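Hand-held gripper: fingers don't close evenly, one side lags
Grokwood Workshop Help > Robotics and automation > Mechanical
Posted Sat 22 November by Ursina Plattner

I am building a hand-held parallel-ish gripper in a shared workshop and have a problem with the linkage that I can't pin down. It is a trigger-operated tool: two arched fingers, each on its own joint block, each with a flat fan-shaped pad that should meet the other one on the centre line. The trigger pulls a cord, the cord splits at a small yoke, and each leg of the yoke turns one joint block. Return is by a torsion spring in each block. There is no motor. Finger position will be read later by an encoder on the left joint, and the software assumes that the right finger mirrors it.

It doesn't. On a slow squeeze the left finger starts first and the right one follows late, by 5 degrees at the worst point of the travel. On a fast squeeze the difference is much smaller. Fully closed, the pads touch, but left of centre by 2 mm. On release both fingers come back to their stops, the right one slightly after the left.

What I have done so far:

Swapped the two springs over. No change.
Swapped the two fingers over. No change.
Put dry PTFE lubricant on both pivots. Slightly better for a day, then as before.
Measured both cord legs with the yoke off. They match as well as I can measure.
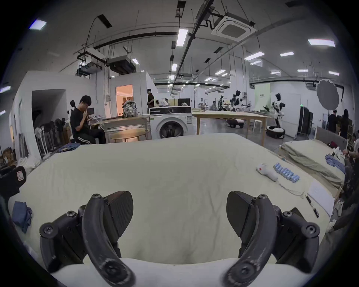

The lag shows up most on small or soft things. With a plush toy it hardly matters, as the toy gives way and ends up between the pads regardless. With a battery cell the first pad to arrive pushes the cell sideways until the second pad turns up, so the cell rolls before it is held. Thin things lying flat, such as paper or a cable, are worse again, though I suspect some of that is pad angle and a separate matter.

The joint blocks are printed, with a plain bore running on a steel pin. The cord is braided polyethylene. I would like to avoid adding gears between the fingers if possible – there is very little room inside the housing and I would have to redraw it.

Is this friction, geometry, or just what a yoke does?

Hauke Rieger

It is what a yoke does when the friction on the two sides is different. A floating yoke balances tension. It does nothing to balance position. If the left leg needs less tension to get moving, the left finger moves first and the yoke tilts to allow it. The right finger only starts once the left spring has wound up enough to raise the tension in both legs. You then see a lag on slow movement and an offset when closed, and both fit your description.

You have ruled out the springs and the fingers by swapping them. That leaves the bore, the pin and the cord path. I would check the cord path first. Take the cover off and look at where each leg leaves the yoke and enters its guide. If one leg passes round a printed corner and the other goes in straight, there is your difference. Wrap friction goes up quickly with angle, and a turn of 90 degrees over a printed edge is a lot of drag for braided cord. A short piece of PTFE tube in the guide, or a small flanged bearing at the corner, will remove most of it.

To measure it, take the springs out, hang a small luggage scale on each cord leg in turn and pull until the joint block just moves. Do it several times per side and write the readings down. If the right side reads higher with the cord routed and the same with the cord pulled straight, it is the routing. If it still reads higher when pulled straight, ream the bore.

Even when you get both sides equal, I would not rely on it if the software assumes symmetry. Friction will drift as the bores wear, and any off-centre object will tilt the yoke anyway. Either couple the fingers mechanically or put a second encoder on the right joint. Coupling need not mean gears. A crossed link between the two joint blocks takes very little depth. It is a single flat bar with a pin at each end, one pin above the pivot line and one below, so the blocks must turn in opposite directions. It is not an exact mirror over the full travel, but over a short stroke the error is small. Draw it out before cutting anything.

Shao

had the same thing, tightened the screws on the joint block and it went away

Rarnden

Check the tightening suggestion the other way round as well. On mine the screws were too tight and were squeezing the printed block on to the pin. Back them off by a quarter turn at a time and see whether the slow finger frees up. Use threadlocker when you find the right place.

Also look at the yoke for a burr. I use a Serkow cord clamp in place of a knot, which lets me trim the length of each leg without retying. That would deal with your pads meeting off centre, but not with the lag.

Ursina Plattner

Scale test done as Hauke described. With the cord routed, the right side reads clearly higher. With the cord pulled straight, the two sides are the same within what the scale can show. So it is the routing. The right leg goes round the boss for the trigger pivot and the left leg does not, which I drew myself and then forgot. The screws made no difference in either direction.

I have tube on order for the guide and will draw the crossed link for the next housing, probably in January. The second encoder is the fallback if the link won't fit beside the trigger.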